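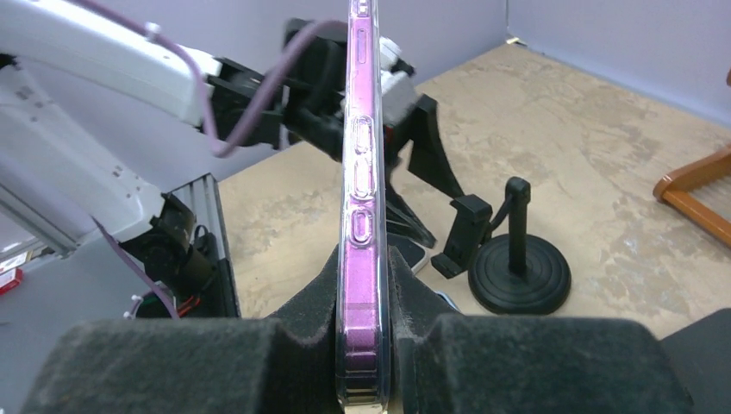
Odbridge Robotics Club: Phone Stand Project

The club meets on Tuesdays after school in the lab behind the library. This term the two-arm team has one task: pick a phone up off the board and set it on a stand. The team is led by Erick Kirui, who also ran the Oksanen build with last year's group. Fourteen students are signed up, and they work in pairs, one on the left arm and one on the right.

The task comes from the Jometti Challenge rules, section two. A phone starts flat, face up, anywhere in the middle of the board. It has to be lifted, turned and placed on the ledge of a stand without a person touching it. Either arm may do the lifting. A run that ends with the phone on the floor of the cell scores zero. 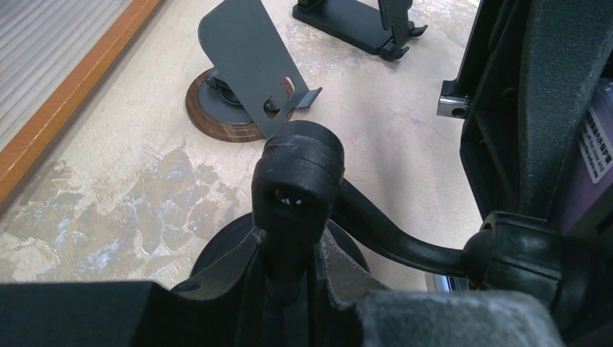
Two of the phone stands, seen from the gripper. The nearer one has a round base and a tilted plate.

Stands are moved between runs, so a saved position is no use for long. Pairs write down where each stand was in the log book before they press start. The log has 89 runs in it as of 21st September, and we would like to reach 102 before the next meeting. Please write legibly. Several entries from the first week could not be read and had to be left out. 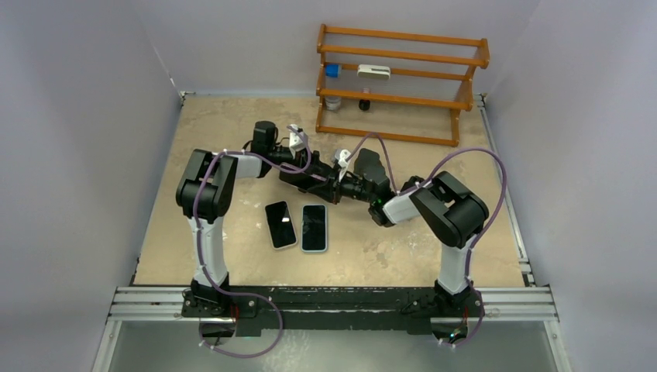 Both arms over the middle of the board, with two phones lying face up below the grippers.

The arms are mounted on one bar and can reach each other, so the left and right drivers have to talk. Call out before you cross the center. The program we use to record and play back moves is called Okia, and the setup sheet for it is taped inside the cabinet door.

Picking up from flat is the slow part. The fingers need to come down on both sides of the phone and stay level with each other before they close. 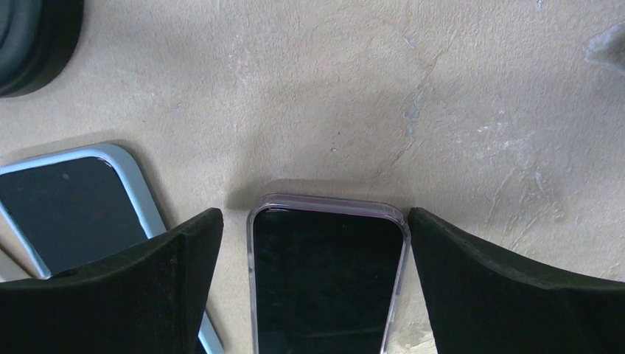
New drivers should practice the approach at half speed and stop before closing. Check the spacing on the left, check it on the right, then close. Once you can do that five times in a row, ask Erick to sign your card and you can move on to the lift.

The regional round is in February. Families are welcome to come and watch, and parking is behind the gym.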